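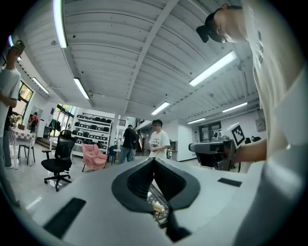
A hand-held gripper with its square marker, seen from a second gripper during a session at the Skamarley hall.

Teaching by Hand

The morning briefing at Skamarley takes two minutes. Mareike Ruppert reads out the task, everyone checks the battery on their tool, and the first demonstration starts before the coffee is ready.

Ruppert runs data collection for Prakeo, a project that wants a household robot to learn from people doing ordinary chores. Her team has no robot in the building. The people recording carry grippers in their hands, close them on a cup or a sleeve, and put the thing where it belongs. The camera on the tool records what the gripper would see if an arm were holding it. A printed marker helps the software work out where a tool was at each moment.

"People ask when the robot is coming," says Ruppert. "It gets the recordings. It doesn't need to be here."

The target for June is 1000 usable demonstrations of a single task, putting a folded towel on a shelf. A good one lasts around 11 seconds. Kai Hamann, who has recorded more of them than anyone else on the team, says the hard part is slowing down. Hands are quick, and they make small corrections a machine arm would struggle to copy. If he twists the tool too fast, the video blurs and the position is lost.

Every recording is checked. Malte Nolte sits with the day's files in the afternoon and throws out those where tracking failed or the grip slipped out of view. He also marks the failures worth keeping. A towel that lands crooked and gets straightened is useful to him, and he wishes he had more of them. The early batches were too clean, he says, and a model trained on them had no idea what to do after a mistake.

The hall is furnished with odd pieces, among them a pink armchair and a small table with a checkered cloth. Shafiq Akanda moves things between sessions so that the same task is never recorded against the same background for long. He keeps the layouts in a notebook. Lighting is harder to vary. The ceiling tubes leave streaks on the glossy floor, and daylight comes in through the glass doors on one side.

Ludger Wiegand trains the model, and he is careful about what the numbers mean. In the last test on the arm, the towel reached the shelf in 90 percent of the runs. All of those used towels from the same pack. With a thicker one the arm tended to let go too early.

The next order of towels comes in several sizes. Ruppert has put the thick ones first on the list.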